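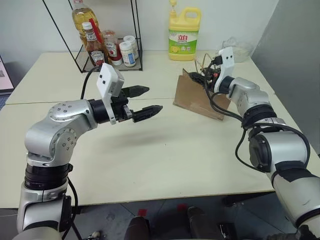
The table, March.

Madder again, batch two. I'm writing this down tonight while my fingers are still orange, because last time I left it for the next day and then couldn't read my own scribbles on the back of the envelope (Raili, if you're looking for the Honkanen invoice, it has dye on it, sorry!).

Wool was the gray-white stuff from the Liltville flock, 574 g dry, washed twice. It still smelled of sheep after the second wash but the water ran clear so I called it good. Alum went in at the usual percentage, and this time I left out the cream of tartar completely. Parvaneh has been telling me for ages that tartar pushes madder toward orange, and I wanted to see it on our own water before I believed it. She's right, I think. More on that further down.

Soaked the ground root overnight in the big enamel pot. In the morning I poured off the first water, which was a nasty mustard color, and saved it in a jar for later. Then fresh water, root back in, wool in on top, and a slow climb on the small burner. The burner is still awful at low settings! It's either barely on or it wants to boil the place down. I ended up sliding a brick under one side of the pot and that helped more than it should have.

Kept it under 65 C the whole way, or tried to. There was one bad patch when Onni called to ask where the spare skein winder was and I wandered off to look for it (behind the door, under the coats) and by the time I got back it had crept up to 71. I pulled the pot off and let it sit with the lid open for up to 30 minutes before going back on. You can see where it happened if you know the skein, there's a browner streak on the side that was facing down. Joonas says it looks nice. It does look nice but I can't do it again on purpose, so it doesn't count.

Six skeins in all. I took 3 out when the color looked like brick and left the rest to cool in the bath until evening. The early ones dried to a soft coral, quite a bit lighter than they were wet, and the late ones are the real thing, proper red with hardly any orange in it. Compared to batch one, which had the tartar, the difference is huge. I held them up next to each other by the window and then again under the lamp and it's the same story both ways.

Dipped one of the coral ones in chalk water after. It went pinker. Not sure I like it? Raimo wants it for the border on the Clilus blanket, so he can have it.

The jar of first water: I put a little scrap of unmordanted yarn in it just to see. Pale yellow, rinsed out to almost nothing. Gave it to the compost.

Things to sort out before batch three:

Thermometer. The dial one reads two degrees lower than the glass one and I don't know which of them is lying. Ice water test, then boiling.

The root. What's left in the Lurnik bag is clumpy along the bottom seam, so either the bag leaks or somebody put it down on the wet shelf. Moved it into a tub with a lid. Raimo, please don't put it back in the bag.

Labels. The paper tags fell apart in the rinse again. Knots in a bit of cotton string worked fine for telling skeins apart, so let's do knots.

Light test strips from both batches are taped in the south window, half under cardboard. I'll peel them when I remember, probably when Parvaneh reminds me. She also wants to try the late red over a weak weld yellow and I said yes, as long as she brings the weld.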